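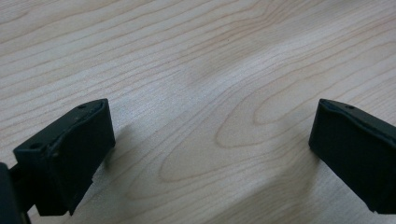 Polbridge, 18 November 2023

**Ticket:** Hako table oil, tacky patches after second coat
**Opened by:** Oleksandra Demchenko
**Handled by:** Arūnas Jankauskaitė, Zinora customer help
**Status:** open, waiting on customer

**Oleksandra wrote:**

Hello, and thank you in advance for reading all this, as I do tend to go on. I bought a tin of your Hako clear oil from Mykhailiuk on the high street for our dining table, which is a pale blond wood with a fine brown grain that I'm very fond of and didn't want to turn orange. The first coat went on beautifully. The second one I put on 16 hours later, last thing at night, and it has never properly gone off at the window end. If I rest my forearm there it sort of clings, and the newspaper left a bit of print behind — I could read half a crossword clue on the wood the next morning.

The other end is lovely. Same tin, same cloth, same evening. I've tried opening the window, and I've tried the heating up a notch, and my sister told me to rub flour on it, which I have not done.

We have 14 people coming for a birthday lunch and I would dearly like them to be able to lift their plates. Is it ruined?

**Arūnas replied:**

Hello Oleksandra, and please don't worry about the length, it's much easier to help when someone tells me the whole story. It isn't ruined! Oil that stays tacky has nearly always been left on too thick, so the top forms a skin and the part underneath can't get any air. A cold window end would slow it down further in November.

Could you let me know:

- whether you wiped off the extra after the second coat, and how long you left it first
- whether the tin was stirred, and right down to the bottom
- what you had used to clean the table before you started

And well done on the flour. Please carry on not doing it.

**Oleksandra wrote:**

I wiped the far end and then the phone rang. It was a long call. I believe I came back and wiped the window end too, but I wouldn't swear to it. Stirred, yes, with a chopstick, though I may not have got to the bottom. Cleaned with warm water and a drop of washing-up liquid, left to dry all day.

**Arūnas replied:**

I think the phone call is our culprit, then. Here is what I'd do, at the sticky end only:

1. Put a small amount of fresh oil on a lint-free cloth and rub it over the tacky part. It softens the old layer.
2. Wait 2 minutes, no longer, then wipe hard with a clean dry cloth, changing to a new one as it clogs.
3. Leave it overnight with the room warm and the door ajar.
4. If it still clings, go over it lightly with a fine white pad, along the grain, and wipe again.

Lay the used cloths out flat outdoors to dry before you bin them, and never leave them in a heap. Oily cloths can heat up by themselves and catch fire.

I wouldn't add a third coat before the lunch. Use a cloth and mats on the day, and go easy on hot dishes until the oil has had longer to harden.

**Oleksandra wrote:**

Steps 1 and 2 done this afternoon, with the phone in another room. I got through a whole old pillowcase. I'll press my arm on it in the morning and write again — please leave the ticket open until then, if you don't mind.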